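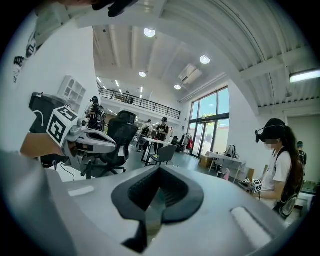 I've been writing to people in prison for their opinions for a while now, and the question I get most is how to start. So this is how I do it, and how our little letter group in Grarnby does it too. You need paper, a pen, a stamp and maybe half an hour (the first one takes longer, you'll fuss over it, everyone does).

## 1. Pick one person

Don't start with a list. Our group keeps a file of 13 names, and when I joined I tried to write to all of them in one February evening. By the fourth letter I was copying myself. Pick one, read up on their case, and find out what they like – chess, cooking, bad poetry, whatever their family has been happy to share.

## 2. Check the address and the language

Prisoners get moved, so look up the address again every time, even if you wrote last month. Then check which language the censor reads. A letter in the wrong one can just sit in a drawer. My friend Humaira Sial translates for us, but if you don't have a Humaira, keep your sentences short and ask a support group to look over a machine translation before you copy it out.

## 3. Write the thing

Keep it to 2 pages, one side only. I start with my first name and my town, then go straight into ordinary life: the garden, what I'm reading, the bus to Oltent that never shows up before 8:20. People inside get plenty of gloom already!

Leave out:

- the charges, the trial and anything about the case
- politics, the war, and your views on the government
- names of other prisoners or their lawyers
- swear words, codes, little drawings that look like maps

A plain postcard of a lake is fine. Stickers, glitter and perfume are not.

## 4. Number it and put the date on it

Write a small number in the top corner, so if number 3 never arrives the person can tell you. I also take a quick phone picture of each page before it goes in the envelope. Add a blank sheet and a blank envelope if the prison allows them.

## 5. Mail it and then wait

I waited five months for my first reply. Shakuntala Nautiyal, who got me into this, has had answers to maybe a third of hers and keeps writing anyway. If a letter comes back stamped "refused," cut whatever might have bothered the censor and send it again.

When you do get an answer, don't post it online unless the family says okay. Write back within the week if you can, and pick up on something they told you.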